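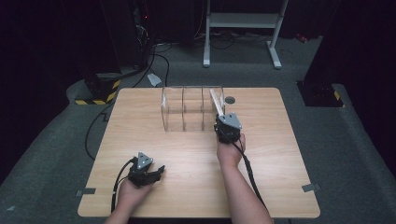 Speaker notes — time alignment and grasp labelling for two-handed demonstrations
Carys Trevor, Randstead
7 Oct 2023
Slot is 25 minutes including questions. Skip slide 6 if the session is running late.

Slide 1. Title
Say name and group. Mention that the code is in two repositories, Darkbridge (recording and alignment) and Fivton (training). Today is mostly Darkbridge.

Slide 2. What goes in
Two hand-held grippers, one per hand, each on its own cable. Per gripper: pose, jaw width, trigger state. Plus the head view. The task for the whole talk is putting a thin plate upright into a divided clear box. The box is a bad object for depth and a good one for finding errors in everything else.

Slide 3. Clocks
Three sources, three clocks. The first version stamped each message on arrival at the recorder. Under load the arrival time drifts from the capture time, and the jaws appear to close before the hand gets there. Show the plot of jaw width against distance to plate, before and after the fix.
Fix: stamp at source, estimate the offset per stream every 2 seconds, interpolate pose to the image time. Linear for position, slerp for rotation. Do not interpolate trigger state; hold the last value.
Pause here. People usually ask why not a hardware trigger. Answer: we have one now, but the old recordings don't, and we want to keep them.

Slide 4. Grasp labels
Threshold on jaw width fails for thin objects. A closed jaw with a plate in it and a closed jaw with nothing in it differ by less than the noise in the width reading. We use width, the rate of change of width, and a small image classifier on the crop near the jaw tips. The classifier votes only when the other two disagree.
Checked by hand on 578 episodes. Most of the remaining errors are at release, where the plate is already resting in a slot and the jaws open slowly. I don't have a good definition of the release moment. Say so.

Slide 5. The idle hand
In many episodes one gripper stays open and waits. The policy trained on raw data learned small drifting motions for that arm. Nogueira, our planner, then treated the drift as intent and replanned around it.
Two changes. In Fivton, mask the loss for an arm with no motion above threshold over the action window. In Nogueira, hold the arm's last commanded pose until the predicted displacement exceeds the deadband. The second change matters more — show the two traces on one axis.

Slide 6. Insertion frame (optional)
Actions are expressed relative to the box, not the table. Box pose is estimated once at the start of the episode and again if the residual jumps. Transparent walls mean the depth image is mostly holes, so we fit to the edges in colour. Divider edges can be mistaken for the outer wall, giving an offset of one compartment. Current check is the overall width of the fit. Crude, but it catches the common case.

Slide 7. Tooling
Demo the viewer if the network allows; otherwise play the local file. Keys: space to step, J for jaw plot, L to cycle labels. Point out that every label stores the version of the rule that made it. Relabelling 2,000 episodes takes 75 minutes on one workstation, so we relabel everything after each rule change and keep no mixed sets.

Slide 8. Open items
Release moment, as above.
Offset estimate is poor in the opening seconds of a recording. We discard them.
No force signal. Contact is inferred from pose error only.
Relabelling results with the new release rule due in November.

Backup slides: interpolation error table, deadband sweep, message format. The sweep has the old axis units on it, mention this if it comes up.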